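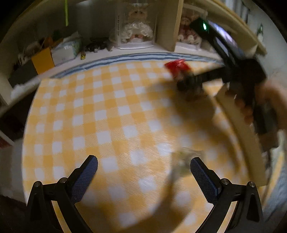

Several of the residents in Undholm House have asked us whether sweets and packets may stay on the table overnight, and one wrote that she would prefer to see the cloth empty on Sunday evening, for shaking it out. We agree with her about Sunday. For the other days, please read the answers.

Can I leave wrapped snacks on the table?
Yes, if the wrapper is closed. Opened packets go into a tin with a lid or back to your own shelf.

What do I do with empty wrappers?
Put them in the bin the same evening. Small torn pieces are easy to miss on a checked cloth, so please look twice – also under the plate.

How do I wash the gingham cloth?
The yellow-and-white one can go in the machine with light colors. Chocolate must be scraped off first with a spoon. Spare cloths are in cupboard 16. 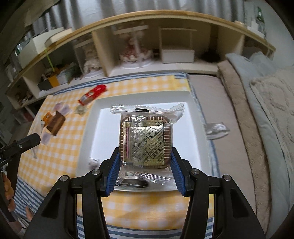

Shared Rooms Team, Undholm House
Answers about food and beds

What is the small sachet inside a wrapped pastry?
It is an oxygen absorber. It keeps the pastry fresh and it is not food. Leave it inside until you open the wrapper, then throw it away with the wrapper. Do not put it in the microwave.

May I eat on the bed?
We ask you not to. Crumbs go into the fluffy blankets and they are hard to get out. Please use a plate and sit at the table.

Where do I put things that belong to no one?
On the lowest shelf of the unit, for 2 days. After this time we give closed food to the Arkton kitchen, and the rest is thrown away.

Can I bring my own plates?
Yes, but write your room number under them. The white square plates belong to the house and should be returned to the kitchen before 19:00.

Who do I ask if my question is not here?
Call extension 349 or leave a note in our box near the stairs. We read the notes every morning – please write clearly which room you mean.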